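Produce bag

A produce bag is a thin plastic bag with handles or an open top, used for carrying loose fruit and vegetables home from a store or market. Sellers often claim that tinted bags, yellow ones in particular, keep produce fresh longer. The evidence offered for this is thin, and much of it comes from the sellers. 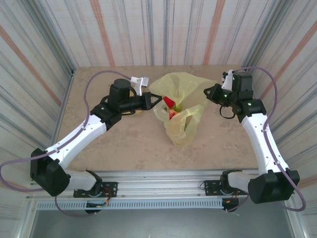 Preben Juhl disputes even the modest claim that a tint does no harm, writing that yellow film makes unripe fruit look ready to eat and that shoppers at the Zallham market paid for it.

A test in Brorbridge compared 200 tinted bags with 202 clear ones over 6 days and reported less spoilage in the tinted group. It did not say how the bags were stored, and no repeat has been published.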